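Where Does the Spoon Live? A report on drying racks and shared kitchens
Selamawit Adugna, Home and Product Design, second year

I started this project because I was fed up with not being able to find a teaspoon.

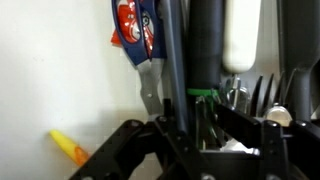 There are a lot of us using one small kitchen in our house on Vavar Street, and the drawers have more or less given up. Things get washed, they go in the rack, and the next person takes them straight out again. I wanted to know if that's a bad habit or a perfectly good way to run a kitchen, so for my January project I looked at how we use the cutlery rack and then tried changing it (my housemates were very patient with me, thank you all!).

What I did

First I just watched. I kept a notebook on top of the fridge and wrote down what people reached for and where they looked first. I also asked everyone to fill in a short form, and I got 26 notes back over the whole project, some of them only one word long. One just said "scissors". Fair enough, the scissors are what we all argue about. They get used for opening packets, cutting herbs and trimming bacon, so somebody always wants them.

Then I tried two layouts. In the first, everything went in any old how, same as before. In the second I asked people to keep the long handles at the back, the forks and spoons at the front, and the scissors in one corner, always the same one.

What happened

The second layout was great for four days. People told me it was quicker, and I found it quicker too. Then we had a big dinner, the washing up was done by three people at once, and it all went back to a jumble. I put it right the next morning and it slid again by the evening.

The scissors corner stuck, though! Even the housemates who ignored everything else put them back in the same place, handles up, and by the end I could find them without looking. My guess is that one rule is easy to remember and three is too many when you have wet hands and your tea is getting cold.

Handles up or handles down came up a lot as well. I like forks with the tines up because they seem to dry better, but two people hated reaching in over them. My tutor, Þröstur Hafstein, asked if I had tested the drying properly and I had to say no, I'd only poked at them with a tea towel. I'd do that bit again with more care.

Things I looked at in shops

I went round the kitchen shops with a tape measure. Tadetti do a rack with separate pots for 2999, which is far more than I'd ever spend, and the pots looked too narrow for a chunky handle. Stonura had a plainer one with wide slots. I liked it, but a thin knife would go straight through the bottom. My gran's cookery book from 1937 says to dry every piece by hand and put it away at once, and I did try that for a weekend. Never again.

What I'd change

If I carry on with this next term I want to make a small insert for the scissors, so they have a proper slot of their own, and leave the rest of the rack alone. I'd also ask a second house to join in, because ours is only one kitchen and we're a noisy lot. The notebook is still on the fridge if anyone wants to add to it.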